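3.2 数据采集

本节说明抓取样本怎么来的。模型部分见第4节，这里不重复。

采集平台两套，一套在Drukoreck实验室，一套在Zasville的合作点。控制程序同一份，箱体尺寸一致，相机标定各做各的。两边的数据分开存，训练前才合并。合并脚本最初有个坐标系的错误，Zasville的样本z轴整体偏了一个常量，3月那批重新导出过，旧文件已作废。下文的数字都以重新导出后为准。

任务定义。箱内散放若干物体，机械臂从箱中抓起一件，提到固定高度，停顿，再放下。每次尝试记为一条样本，包含：抓取前的RGB图和深度图、末端位姿（六维）、指爪开度、接触后的力矩序列、成败标签。没有语言指令，没有目标物体指定，抓到哪件算哪件。之前试过指定目标，失败样本大半是识别错，不是抓取错，对本文的问题没有帮助，放弃。

物体。物体集沿用Brurkora列表，又自己补了一部分。选的时候看三点：形状差别要大，表面反光程度要拉开，要有能活动的部件。规整的盒子和罐子故意少放，这类物体用几何规则就能抓，放多了成功率虚高，学不到东西。反光包装类最麻烦，深度图上经常是空洞，插值之后边缘又发虚。这部分没有剔除，原始深度和补全后的深度都保留，用哪个由下游决定。人偶、动物玩具一类，四肢朝向随机，同一件物体换个姿势，可行抓取点就完全不同，对模型来讲接近新物体。表面凹凸的仿真蔬果，指尖容易打滑，力矩曲线很有特点，后面判别失败类型时用得上。

采集策略分三个阶段。

第一阶段，随机。在箱体范围内均匀采样抓取点，朝向只约束在竖直方向附近的锥角内。共4,000次尝试。成功率低，这在预料之中，目的是覆盖面，不是成功率。随机阶段的负样本价值其实比正样本高，去掉它们之后模型对箱壁附近的点过分乐观，反复撞壁。

第二阶段，模型引导。用第一阶段数据训一个小网络，打分，取分数前列的候选里随机抽一个执行。注意是抽，不是取最高分。取最高分试过，数据很快塌到少数几种抓法上，全是从上往下夹物体中段。抽样温度手调，没有做系统搜索。第二阶段得到成功样本1,596条。

第三阶段，补难例。人工摆放，专门摆靠壁的、互相压住的、一件卡在另一件下面的。共1,000次尝试。摆放的人不看模型输出，避免有意无意照着模型弱点摆。这一阶段最费人，也最慢，一次摆放只执行一次抓取就重摆，不像前两个阶段可以连续跑。

场景重置。前两个阶段基本不用人管，抓起的物体在箱子另一处上方松开，落下即打乱。双箱布置时也可以从一个箱抓、往另一个箱放，抓空之后方向对调。落点加了随机偏移，否则物体会越堆越集中。实际跑下来物体还是会慢慢往角落聚，角落里的又最难抓，于是箱里剩下的越来越难，成功率随时间往下掉。处理办法很土，连续失败达到上限就停机，人工翻一遍。停机前后的样本都打了标记，训练时可以按标记加权。

标签。成败由指爪开度自动判定：提到固定高度后开度大于阈值记成功。薄物体会误判，夹住了但开度接近零，判成失败。另加一道图像差分，抓取前后箱内图像对比，两项不一致的挑出来人工看。共114条需要人工裁定，其中多数是软包装。裁定两人独立做，意见不同的直接丢弃，不再讨论。

力矩记录。采样率各平台不同，统一重采样后再存。线缆和气管沿臂体外侧走，手腕转角大时会有拖拽，力矩里能看到缓慢漂移。没有建模补偿，只是每次抓取前在空中停一下取零点，后面减掉。转角特别大的动作直接从候选里去掉了，损失一部分侧向抓法，这点在讨论里会再提到。

箱体固定。箱子必须夹死。早期用胶带粘，跑一晚上箱子移了位，标定全废，那一晚的数据也没法救。后来改用夹具固定在边沿上，每次开机前跑一遍标定检查，四个角点重投影误差超限就不让采。箱内壁和箱底有磨痕掉漆，没有重新喷，背景本身带点纹理，比干净背景训出来的模型稍微稳一些，差异不大，没单独做消融。

数据划分。按物体划分，不按样本划分。测试集里的物体在训练集中完全不出现，包括同款不同色的。一开始按样本随机划，测试成绩很漂亮，换新物体立刻掉下来，那组结果没有写进本文。验证集从训练物体里分，只用来选超参。两个平台各留一份独立测试集，跨平台的结果见表2。

与已有数据集的关系。Timmermans数据集规模大得多，但末端是吸盘，样本不能直接合用，只拿来做视觉主干的预训练。预训练有没有用，取决于后面微调的数据量，第5节有曲线。

局限。光照基本没变过，只有室内灯，白天夜里的差别由窗帘挡掉了。物体数量有限，透明物体一件没有。箱子只有灰色一种。指爪也只有一副，换爪之后力矩这一路的数据应该要重采，视觉部分能不能迁移还不清楚，没测。以上几点在解读第5节结果时需要考虑进去，尤其是是反光物体那一栏，样本偏少，置信区间很宽。

采集时的箱内布置与机械臂位置见图3。
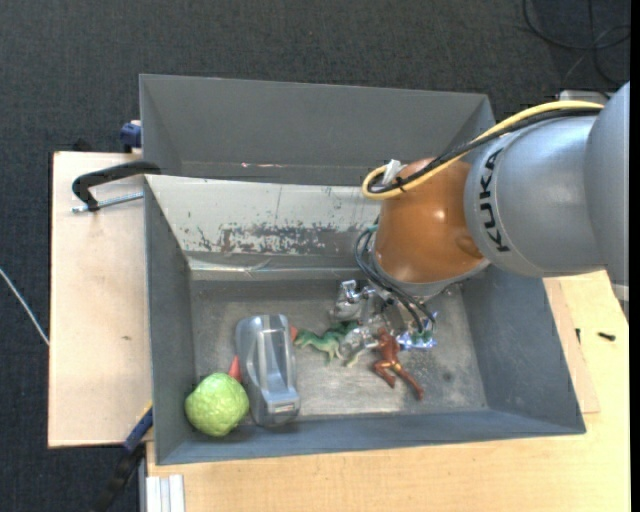
图3 采集平台：KUKA机械臂在灰色料箱内作业，箱中为玩具恐龙、人偶、胶带座等散放物体。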